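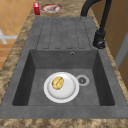 The Parnwood Robotics Club completed the second stage of its student simulation project this week, and I am pleased to record the results on this page. The assignment for the summer term is a kitchen task, carried out entirely in a simulated room before any hardware is used. Students write a program that finds an item of food, picks it up and moves it to a named location. In the sink layout, the white plate lies on the floor of the basin, its rim very close to the drain strainer, and the food sits toward one side of it. Teams must therefore plan a path down past the steep walls of the basin, and several first attempts ended in a collision with the faucet.

Each team was allowed 300 trial runs per layout. The team led by Akosua Boateng recorded 214 successful runs, the highest figure in the club to date. Her group approached the plate from directly overhead and closed the gripper only after a second position check. The second check made every run slower, and the members accepted that cost after a long discussion on Monday.

The group using the Prodemlow planner recorded 77 successful runs. Its members have traced most of the failures to a single error in the height of the basin floor – a value copied from an earlier counter layout. They have asked to repeat the stage, and I have agreed.

Ctibor Hubáček has again reviewed the written reports. He asks that all teams state the starting position of the arm in the first paragraph and that failed runs be listed in full. Reports that omit the failed runs will be returned.

The Rosley room remains open to members in the afternoons. The two older computers there will be replaced before September, and students should copy their work to the shared drive before then. Questions about the third stage – the transfer from the sink to the drainboard – may be sent to me directly.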